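Norner 4 adhesive wall hooks: long-term review
8 November 2018

The Norner 4 is a stick-on utility hook sold in packs of four. Each piece is a flat plate with a foam adhesive pad on the back and a short metal hook fixed through the front. We bought two packs in June, one plain and one from a competing line by Sovon, and put them up in an office, a hallway and a utility closet. All prices and ratings below refer to the standard size.

Installation follows the usual pattern. Wipe the wall with alcohol, let it dry, peel the liner, press for 30 seconds, then leave the hook unloaded overnight. The Norner instruction sheet is clear on the first steps and vague on the last one, giving only "allow to set." Hooks loaded right after mounting came off gloss paint within a day in two of three attempts. Those left overnight stayed put. The Sovon sheet states the waiting period outright.

Removal is by heat. A hair dryer on medium softens the foam enough to work dental floss behind the plate. On eggshell paint the residue rubbed off with a damp cloth. On flat paint it took a thin layer of color with it, so flat paint should be treated as a permanent installation. 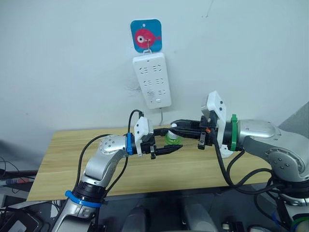 Filed under: Wall Storage / Hooks and Hangers

Load and creep

The package claims up to 200 ounces. We did not reach that figure on any painted surface. On ceramic tile the plate held a bucket of sand at the rated load for a week with no visible movement. On painted drywall the paint film was the weak point, and it let go well before the adhesive did. Half the rated load is a sensible limit there.

Creep matters more than peak load for items that hang for months. We marked the top edge of each plate in pencil. The Norner plates on drywall slid slightly in the first two weeks and then stopped. The Sovon plates kept sliding through the whole summer – slowly, but enough to leave a visible line of adhesive above the plate.

The hook itself is short. It takes a key ring, a cord loop or a thin strap without trouble. A thick coat loop sits too far forward and pulls the top of the plate away from the wall, the worst direction for any foam pad.

Verdict

Recommended for tile, metal and sound semi-gloss paint. Acceptable on eggshell at reduced load. Not recommended for flat paint, wallpaper or textured walls. The Sovon hook costs less and has better instructions, but the creep rules it out for anything left up long-term.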